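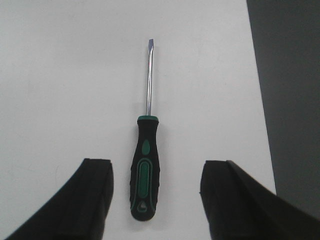
December, late, feet up, tea going cold because I keep getting up to look at my hands. I have a blister at the base of my right thumb the size of a pea and I am weirdly proud of it!

So today was the great screwdriver day. I'd been promising myself all month that I'd sort the tools before the Gurstead job starts, and every morning I'd look at the pile and find something else to do (sweeping, mostly – I have never swept so much in my life). This morning I came in before eight, put the radio on low and just started. The Gurstead order is 40 shelf units, flat packed, and every one of them goes together with slotted screws. Slotted! Who still does that? Kováčik does, apparently, and they sent us a very polite letter saying that's how they've always done it and the customer likes the look.

I like the look too, to be fair. It's my thumb that doesn't.

Anyway, the first thing was to clear myself a bit of white table and try the drivers one at a time before deciding which go in the good box. I have a whole routine. Roll it, squeeze it, turn it the way you would with a real screw under it, look hard at the tip. If the tip's rounded over it goes to Lorne, who swears he'll regrind them and has a drawer of them at home going back to when we were both still at Plelier. I don't think a single one has ever come back out of that drawer.

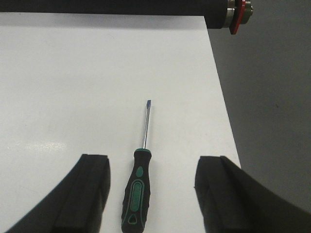
One screwdriver at a time on the white table, my whole morning

I'm fussy about handles, I'll admit it. The old varnished ones look lovely on a wall and they skate around in your palm the second you've got hand cream on, and it's winter, so I've always got hand cream on. Give me a fat rubbery handle any day. Maëlle thinks I'm being soft. She used a thing with a cracked handle wrapped in tape for all of the Gikville job and never complained once, but then Maëlle eats lunch standing up, so we're different people.

By ten I had got onto the question of where everything should live, which is where it all slowed down. I wanted the slotted ones separate, in something with a lid, so they don't wander. I also wanted them near the table, and the bench behind it is a magnet for everybody's stuff. I moved a few things. I moved them back. I had a biscuit.

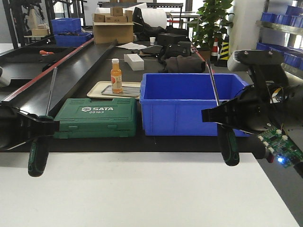
Thérèse thinks a lidded toolbox is the wrong answer altogether, and she told me so at length over the coffee. Put them in a box with a lid, she said, and the lid gets shut, something gets stacked on top, and by the end of the week everyone's using a butter knife. Hang them up where you can see the gaps. She'd have a strip along the wall with a hook for each one and a name under every hook.

I said I'd think about it, and I am thinking about it, and the annoying part is she's probably right. We did have hooks once. But the hooks came down when the wall was painted and they never went back up, and I'm not drilling that wall again in the last weeks of the year with a job waiting. So it'll be a box for now and maybe hooks in the spring. I also gave her the last biscuit, which I feel settled things.

Lucie rang while we were arguing. The screws are coming in bags of 200, so that's a shelf of its own, and she wants to know if we've got enough bins. I said yes before I'd looked. Then I went and looked. Plenty of bins, as it happens, just all of them half full of things that belong in other bins, so I spent a good hour after lunch tipping and sorting and finding stuff. I found the good tape measure! I found one glove. I found a birthday card for Zinash with everybody's name in it that never got given to her, and I've put it in my bag to hand over with a proper apology and some chocolate.

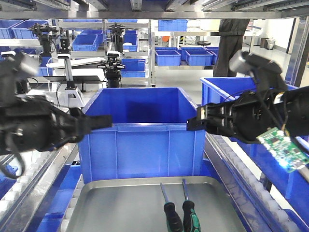 What I'd really like for Gurstead is for each pair of people to have their own little station, so no one has to walk across the room to borrow a driver and stop for a chat on the way (me, I'm talking about me). A bin for the loose bits, a driver each, done. I've gone right off digging around in the bottom of a bin for tools, so I'm all for the steel tray with its raised edges, the two screwdrivers side by side on it and the big blue bin there as well. Drivers on the tray, screws in the bin, and I can tell at a glance if one's missing, so that takes care of Thérèse's gaps too. I might tell her that tomorrow. I might let her think of it herself.

Things still to do: ask Lorne for his drawer (ha), find the other glove, write back to Kováčik about the spare screws, and buy plasters, the stretchy fabric kind that stay on a thumb. And more biscuits, the ginger ones if they have them.

Bed now. Tea's stone cold and I'm drinking it anyway.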